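Reheating Notes, Part 2: The Microwave

In the last post I covered the rice cooker and why I stopped using its keep-warm mode. Several people asked what I do with leftovers now. I use the microwave, a cream Midea with Chinese labels, and I have finally settled on a set of times and power levels worth writing down.

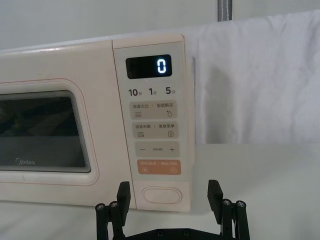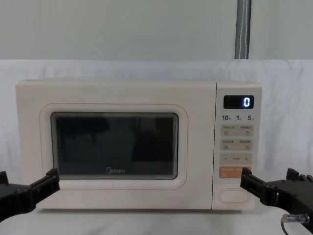

The Midea on the white table, display at 0.

First, the panel. I don't read much Chinese, so Yi-an Cha went over it with me on a Thursday evening and I wrote the translations on an index card. The shortcuts under the display are 10秒, 1分 and 5分, meaning 10 seconds, 1 minute and 5 minutes. 微波火力 is microwave power. 智能解冻 is "smart defrost," and I will come back to that one. The minus and plus pad adjusts values. The peach-orange one is pause/cancel and start. That is enough to run the thing day to day, and the card has been in a drawer since the second week.

Power level matters more than time. My default used to be full power for everything, and the result was the usual one: boiling edges, cold middle. Most household microwaves of this type lower the power by cycling the magnetron on and off, although some use an inverter and really do reduce the output. I have not opened mine up to check which it is. Either way, the average energy per minute goes down and heat has more time to move inward from the outer layer.

What I use now, for one portion straight from the refrigerator:

Cooked rice, one bowl: full power, 1 minute, break up the clumps, another 30 seconds. A tablespoon of water goes in first. Cover it.

Soup or stew: medium-high, 3 minutes, stir, then 1 minute at a time until it is steaming all the way through.

Braised meat with sauce: medium, 4 minutes, turn the pieces over, 2 more.

Dumplings: medium, 72 seconds under a damp paper towel for a plate of six. This number came out of a lot of trial runs. At 60 the filling was still cool and at 90 the wrapper edges had gone to leather.

Bread: 18 seconds on low, wrapped in a towel, eaten immediately. It stiffens fast as it cools.

Leftovers should reach 165 F in the center. I check with a probe thermometer after a one-minute rest, in at least two spots. My last plate of braised pork read 193 near the rim and much lower in the middle, which is a good argument for spreading food in a ring and leaving the center of the plate open.

On smart defrost: I have used it for ground pork and for chicken thighs. It did fine with the pork, which was frozen flat in a thin slab. The thighs were a solid lump and started to cook at the tips while the core was still ice. I now defrost lumps overnight in the refrigerator and save the button for flat packages. Food thawed in a microwave should be cooked right away, so plan for that.

On covers: I bought a vented plastic dome from Grekus and it is adequate. It collects condensation and drips when lifted. Gwendolyn Tran uses an upside-down plate, which works as well but gets hot enough that you need a mitt. A silicone lid from Umali sealed too well on soup and had to be propped open with a chopstick. I went back to the dome.

Cleaning is once a week. A bowl of water with a splash of white vinegar and a wooden spoon standing in it (the spoon gives bubbles somewhere to form, so the water is less likely to superheat), 3 minutes at full power, leave the door shut for another 5, then wipe the inside with a cloth. The front gets a barely damp cloth only. No spray on the control panel. I spray the cloth if I have to.

I also keep a little space behind and on both sides for ventilation. Check your own manual for clearances, they differ by model.

Still to test: frozen vegetables at medium versus full power, and whether scrambled eggs are worth doing in a microwave at all. I have my doubts about the eggs. Next post is the toaster oven, once the replacement tray from Jernance shows up.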